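Fewer toys, and a place to put them

My sister's apartment in Flandusville has 14 bins of toys in it. I know because I carried them up the stairs when she moved in September. They are clear plastic bins with snap lids, and each one has a printed label: Trains, Animals, Blocks 1, Blocks 2, Kitchen Food, and so on. Her son Ebuka is three. He can't read the labels and he can't work the lids.

What happens every evening is that an adult opens the bins, Ebuka tips them over, and an adult fills them again. My sister says she is teaching him to clean up. I don't think she is. She is cleaning up while he stands nearby.

I think parents of small children own too many toys and too much storage, and that the second problem is worse than the first. Storage lets you keep everything. If it all fits in the closet, you never have to decide what the child plays with.

I ran a home daycare for seven years, first by myself and later with Adesuwa Nwosu. At the start I had a wall unit with cubbies and a chart that showed what went where. I threw out the chart the second winter. After that, each child got a few things and one open container to put them back in.
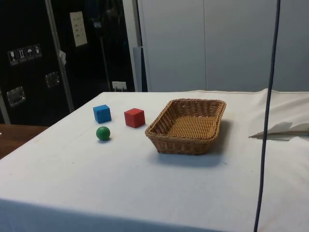

Open containers are what I would tell any new parent to buy, and I would tell them to buy shallow ones. A deep bin hides things, and the only way for a three-year-old to find the one at the bottom is to dump it. With a low wicker basket like this one, two wooden cubes and a green ball can go in and still be seen. There is no lid to fight with. A child who can hold a ball can put it away, and can tell when the job is finished.

People object that a child will get bored with so little. Some do, for an afternoon. Then you swap the things out. We kept the rest in a hall closet and changed the baskets on Saturday, and a red block that had been gone a few weeks got treated like a new one.

The better objection came from Themis Papadakis, whose twins were with us for two years. She said it was easy for me, I didn't have grandparents mailing boxes to my house. That's fair. I don't have a good answer to it except to say that a gift can go in the closet too, and the grandparents can see it in the basket when it's that toy's turn.

There is also the matter of how it looks. Catalogs sell matching bins to adults who want a neat room. I like a neat room too. But the neatness in my sister's place depends on her doing forty minutes of work after supper, and she is tired by then.

I gave Ebuka a basket for his birthday. So far it's holding the TV remote and some socks. He put them there himself, though, and he took them out again when his mother asked.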